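Home Robot Safety FAQ: What the Rules Cover and What They Leave Out
Maintained by Rami Aoun, Illgate. Last revised in February.

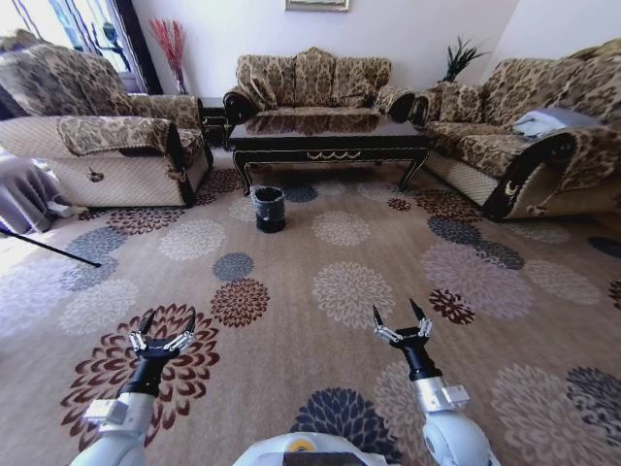

Most of the questions we get assume that a certificate settles things. It settles less than the sales page suggests.

Does a certified robot need supervision?
Under our house rules, yes. One adult stays in the room, within reach of the stop button, for the first 18 sessions. Mendora's brochure says "supervision optional." We asked what that was based on and got the brochure again.

How far away should people stand?
Two arm lengths while the arms are powered, and that means the robot's arms. Kids and pets stay out of the room.

Are rugs and carpets allowed?
Patterned ones get their own test. A pass on a plain gray lab floor says little about a busy pattern or a raised edge. Breltska lists "all home floors" in its manual – ask which floors, and ask for the log.

What about idle grippers?
Treat an empty gripper as live. Open fingers can still close.

Our checklist has 26 items. Do we need all of them?
Start with the 2 on the first page: stop button tested, walkway clear. If either fails, the rest can wait.

Is the Negri sticker worth anything?
It shows that someone filled in a form. We'd still want to see the form.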